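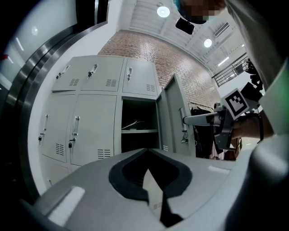
Metallspind: Tür geht nur mit Kraft zu, was kann ich machen?

Rawan Nseir
Guten Tag zusammen, ich betreue seit April die Garderobe in unserem Kulturhaus. Wir haben dort graue Metallspinde mit Lüftungsschlitzen und einem Fachboden innen. Bei einem Fach in der unteren Reihe schleift die Tür, und man muss sie beim Schließen ein wenig anheben. Gekauft wurden die Spinde gebraucht bei Drosta, eine Anleitung habe ich nicht gefunden. Im Fach liegt auch noch ein aufgerolltes Kabel, das niemand vermisst. Muss ich die Tür ersetzen, oder kann man das richten? Eine neue Tür kostet 228 Euro, das ist für uns viel. 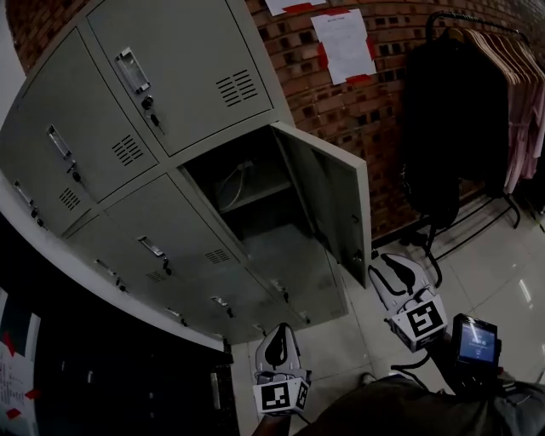 Noch eine zweite Sache: Unsere Besucher nehmen die Schlüssel oft mit nach Hause. Hat jemand damit Erfahrung?

Costel Radulović
Bitte noch keine Tür kaufen. Zuerst stellen Sie eine Wasserwaage oben auf den Schrank. Wenn der Schrank schief steht, verzieht sich der ganze Korpus und die Türen schleifen. Bei uns im Sportverein habe ich vorne links 2 Millimeter Blech untergelegt, danach ging alles wieder leicht zu. Wenn er gerade steht, prüfen Sie die Scharniere. Den Bolzen kann man mit einem Tropfen Öl gangbar machen, aber bitte nicht biegen, bevor das Fach ganz ausgeräumt ist.

Sorin Vlachou
wd40 und fertig

Valbona Zupan
Zu den Schlüsseln: Wir haben an jeden einen großen Anhänger gemacht, seitdem kommen fast alle zurück. Von 38 Stück sind noch 36 da. Das Kabel würde ich an der Kasse abgeben, mit einem Zettel daran, aus welchem Fach es ist.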